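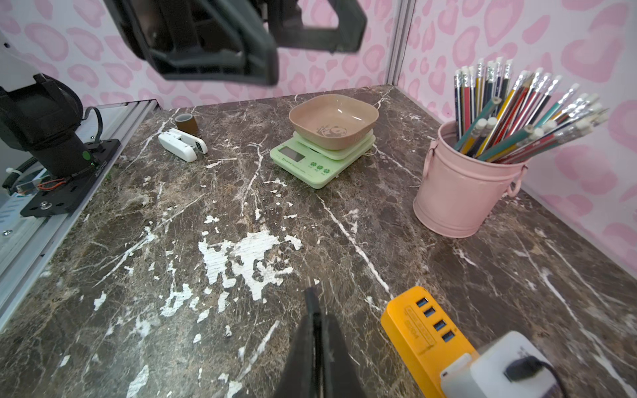 Vasanthi Mathew
28/01/2024

OK, wallpaper thread! I've been papering the upstairs hall all weekend and my head is full of pattern repeats, so you're all getting them too.

The repeat is the distance before the design starts over. Small repeat, not much waste. Mine is 24 inches (a huge leafy thing from Curthorpe, I love it so much) and the offcuts are up to my knees.

Then there's the match. Straight match means every strip starts at the same point in the design. Drop match means the next strip shifts down, usually by half a repeat. It takes more planning, but your eye can't pick out the rows nearly as easily!

Random match is the friendly one. Stripes, grasscloth, some textures. You just hang it. If it's your first room, start there and enjoy yourself.

Busy blotchy prints are kind too. Spots, speckles, animal print, all of that. A seam that's off by a hair gets lost in the crowd, and you can't say the same for a trellis (ask my bathroom).

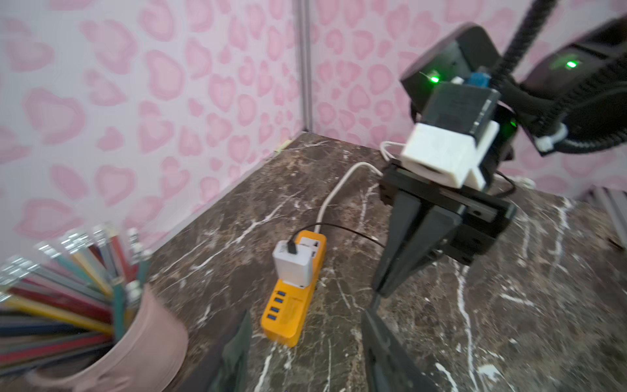 Pink hearts and leopard spots, with a gray metal post down the corner.

Corners! Don't wrap a full strip around an inside corner. Cut it so a sliver turns onto the next wall, then hang the rest over that sliver with a fresh plumb line. Old walls are never straight and this hides so much.

Also, check the batch number on every roll before you open any. I had 5 rolls marked 1318 and one that wasn't, and in daylight the greens were clearly different. Swapped it the same afternoon, phew.

Stairwell is next, in July, when my sister can hold the other end. Show me your loudest walls in the meantime, I want to see all of them!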